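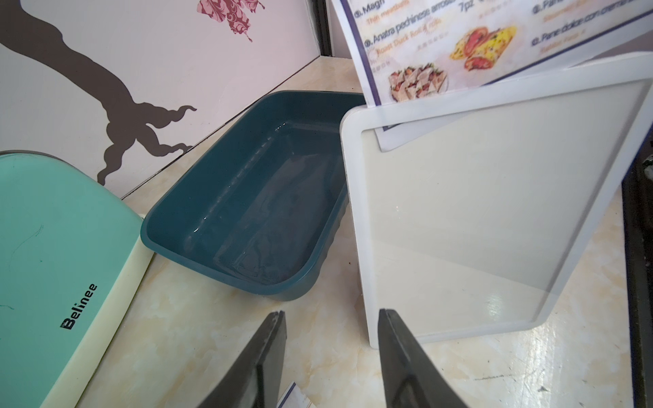 Search this repository Search Clear

Home Files Issues Releases Contact

# Kirnham Recipe Cards

Plain-text transcriptions of handwritten recipe cards from Kirnham households. Version 2 holds 1469 cards, one per row, in `cards.csv`.

## Columns

- `card_id`: number written on the sleeve
- `title`: as spelled on the card
- `body`: ingredients and method, line breaks kept
- `hand`: initials of the writer, blank if unknown

## Notes

Spelling was left alone. Oven marks were not converted to degrees. 67 cards have a torn or stained corner, and missing words are shown as `[...]`. Another 104 are in French and were typed by Annick Brunet.

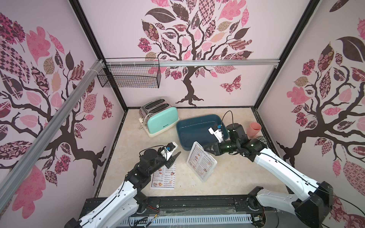

Tree mural on the back wall, with a butterfly below the leaves.

## Known problems

Card 1000 appears twice with different bodies. Both are correct; the sleeve number was used again. Cups and ounces are mixed in the baking section, and Gaspard Barbier is still checking the jam cards against the originals.

## Contact

Send corrections to Bianca Coman with the card number in the subject line. Fixes are merged on Tuesday.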